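Shared Workshop Robotics, Evening Course
Session 3 handout: Mounting the arm and building its model
Instructor: Vilja Kokkonen
Bench help: Kumaresan Fernandes, Rocío Huaranga

Before you come in

Read sections 1 through 4. Bring your notebook from last session with your table measurements in it. If you missed the measuring part, come at 6:30 and Rocío will go over it with you before the rest of the group starts.

1. Where we are

Each group has an arm assembled and bench tested with no load. The joints move, the servo IDs are set, and the gripper opens and closes from the keyboard. What we don't have yet is a fixed mount, so none of the positions you saved last time will mean much once the arm gets bumped.

Tonight has two halves. First we bolt the base down. Then we put the same base, in the same place, into the simulator. The order matters. If you model first, you end up moving a real base to match a drawing, and drilled holes don't move.

2. The base plate

The plates were cut on the shop router from the sheet stock left over from the Ilberg cabinet job. They are close to square but they are not square. Measure both sides and write both down. The corner holes take an M5 screw. Don't countersink them, the plate is too thin for it.

Steps:

Clear the table and wipe it.
Mark the center line across the short side of the table.
Set the plate down with its front edge parallel to the front edge of the table. Use the long steel rule, not your eye.
Check reach before you mark anything. Move the arm by hand, power off, to each corner of your work area. The gripper should touch the table at every corner with some bend left in the elbow.
Mark through all four holes with the thin pencil.
Take the plate away, drill pilots, put the plate back, drive the screws by hand in a cross pattern.

A fully straight elbow at the far corner is the most common mistake. The arm will get there, but it has no way to correct sideways, and the servo in the shoulder runs hot. Move the plate closer.

Clémence Tanguy's group last term mounted theirs off center on purpose so the arm could reach the table and a shelf with one base position. That's fine. Just record the offset.

3. Frames and units

We use millimeters on the bench and meters in the simulator. Most of the wrong models I see are wrong by a factor of a thousand somewhere.

Table frame: origin at the front left corner of the tabletop, x to the right, y away from you, z up.
Base frame: origin at the center of the plate, on the top surface, same directions.

To go from one to the other you need three numbers and, if your plate is turned, an angle. For the demonstration table the plate center is at x = 684 and y = 538, with no rotation. Written for the simulator that is 0.684 and 0.538. The z value is the plate thickness. People leave it out, and then the gripper stops short of the table or goes into it, depending on which way they made the mistake.

Worked example. A block sits at x = 500, y = 400 on the table. In the base frame it is at 500 – 684 = -184 and 400 – 538 = -138. So the arm has to reach left and toward you. Do this by hand for two more points before you let the script do it.

4. Building the scene file

Start from the file in the course folder named for your group. It has a floor, a light and nothing else. Add things in this order and save after each one:

Table
Base plate
Arm (import, don't redraw it)
Any furniture inside the arm's reach
Small objects

Furniture outside the arm's reach is optional. It does change the light and the shadows, so if you plan to use rendered pictures for the vision part in Session 5, put at least a shelf or a cabinet in. Simple boxes are fine.

Set the collision shapes to the simple version. The detailed mesh has 1,191 faces on the forearm alone and it slows everything down for no gain at this stage.
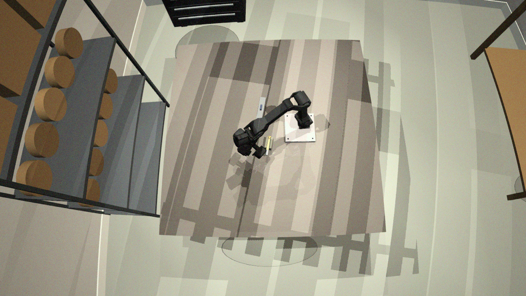 Once the arm is in, run it to the home pose and look at the joints one at a time. Compare with the real one next to you. The two joints that usually come in reversed are the elbow and the wrist roll. If the elbow folds the wrong way, flip the sign of its axis in the joint file. Don't fix it by adding 180 degrees to the home value – it will look right at home and be wrong everywhere else.

5. First pick in the model

Place one small object within easy reach, on the gripper side of the plate. Keep it well clear of the base. When a part sits in the gap between the plate and the gripper, the arm has to fold tightly to get at it, and the forearm can touch its own base housing. Try it both ways and note which joint hits its limit first.

Lower the gripper in small steps. Stop when the finger is level with the object and check the gap from two camera views. The view from high up hides height errors, so always add one from the side, near table level.

Turn shadows on for this step. The distance between a finger and its own shadow is a quick check on height, and it works on the real bench too with the clamp lamp.

6. Common problems

Arm falls through the plate at start: plate has no collision shape.
Object jumps when touched: mass is zero or far too small.
Everything shakes: time step too large. Halve it.
Gripper closes but object slides out: friction on the fingers is still the default. See the value in Chenxi Fu's notes in the course folder.
Model and bench disagree by the same amount everywhere: wrong base offset. Measure again.
Model and bench disagree more as you move outward: rotation of the plate, or a link length.

7. For next time

Hand in the scene file and one page with your base offset, your plate thickness and the three worked points from section 3. Upload by Monday. Leave the arms bolted down and the power supplies unplugged. The Skultunik screwdriver set goes back in the drawer with all of its bits.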